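Home | Stories | Poems | About | Submit

The Ferry to Culik

Ildikó Kun sold the house in Drerik in June and kept only the boat. The buyer offered 2,000 more for it, and she said no.

Her brother had rowed it to Culik every morning for 32 years. She had been across with him once, when she was 13, and had been sick over the side.

She untied the rope and sat down facing the wrong way. Then she turned round and took the oars.
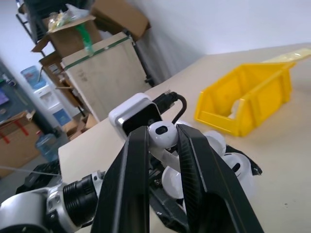

The Other Bank

A man on the landing asked if she was the new ferry.

"How much did he charge you?" she said.

"He never did."

She told him to get in.

14 shares | 3 comments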